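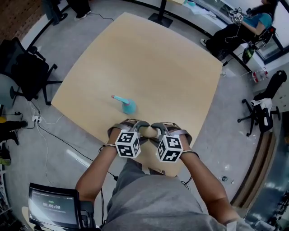 Chapter 6
The Large Table and What Stands on It

After this chapter you should be able to choose a place for a large table in a shared workroom, decide which objects may stay on it, and clear it in the correct order. Section 6.4 needs the floor plan which you have drawn in Chapter 5, so please keep it at hand.

6.1 Why we begin with the table

In most workrooms the table is the largest flat surface, and for this reason it attracts everything. A spray bottle is put down for a moment and remains until the evening. Somebody places a small tool beside it, and the next person believes that both have their place there. When Ulla Heiskanen taught this subject in Marulanda, she let her students observe one table for a whole working day before they were allowed to move anything. Her students complained, but their written reports became much better. We have kept her exercise in this edition (see Exercise 6.2).

In this book we use the word "guest" for an object that is on the table only for the present task. A "resident" is an object that has its home on the table. A spray bottle can be either of them. It is a resident if the surface is cleaned between two tasks, and a guest if it is carried back to the shelf afterward. The decision should be made once, by all the users together, and written down.
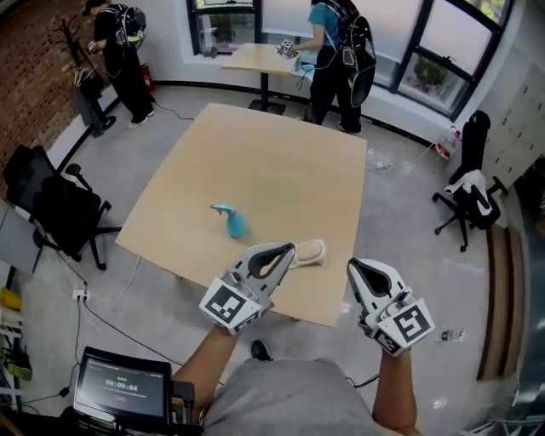
A square table has one advantage over a long one: people can work from all four sides and still reach the middle. It has also a disadvantage. Objects in the middle belong to no side, and so they are the last to be cleared. In the workroom at Fodum, the passage between the table and the next piece of furniture was measured at 90 centimeters. With office chairs on wheels this was too narrow, and it was later changed to 127. Chairs need more space than students expect, and a chair is seldom pushed back completely.

6.2 Light, walls and floor

Put the table where daylight comes from the side. If a window is behind the worker, the hands make a shadow exactly on the place of work. A brick wall takes away more light than a white one, and this must be considered when you count the lamps. On a gray floor, dark cables are easy to overlook, and they should be led along the wall as far as it is possible.

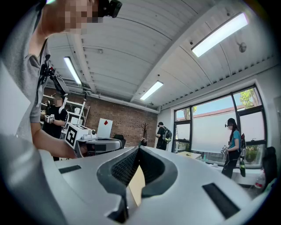

Shelves should be near enough that a guest can go home in a few steps. Kayode Okonkwo recommends open shelves for light objects that are used often, and closed cupboards for the rest. We agree with him in general, although open shelves collect dust and must be wiped regularly. Small items of similar color should not share one tier, as they are difficult to tell apart from a distance.

Key words in this chapter: guest, resident, passage, side light, tier, clearing order.

Exercise 6.1
Draw your own table from above. Mark every resident with a circle and every guest with a cross. Compare your drawing with that of a partner who uses the same room.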